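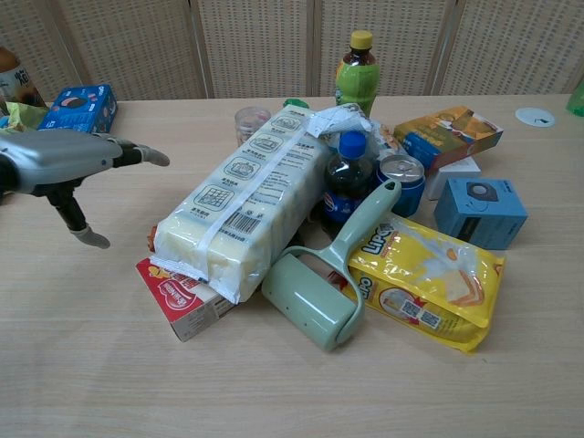 Packing for a long coach trip: which tips hold up

Every coach operator now has a page of clever packing hacks, and most of them read like they were written by someone who flew. We tried the popular ones on the overnight run from Gadport to Ullby, 700 kilometres with 2 meal stops.

Rolling your clothes. Saves less room than promised. A folded jumper on the bottom does just as well, and doubles as a cushion.

Freezing a water bottle overnight. Fine, if you like a soggy bag by the first stop. Wrap it in a tea towel or leave it in the fridge instead.

The $300 travel pillow. No. We slept no better than on a rolled-up hoodie.

Noodle cups. Operators love suggesting these. Ask first whether there's hot water on board. Nomura told us yes when we booked, and the driver told us no.

Dryer sheets for stale luggage. They swap one smell for another. Bicarb left in the empty suitcase overnight, then vacuumed out, does a better job.

Labelling your bag inside and out. Worth doing. The depot at Trurkevholm had 5 black suitcases on the kerb when we changed coaches, and the tag on ours had come off.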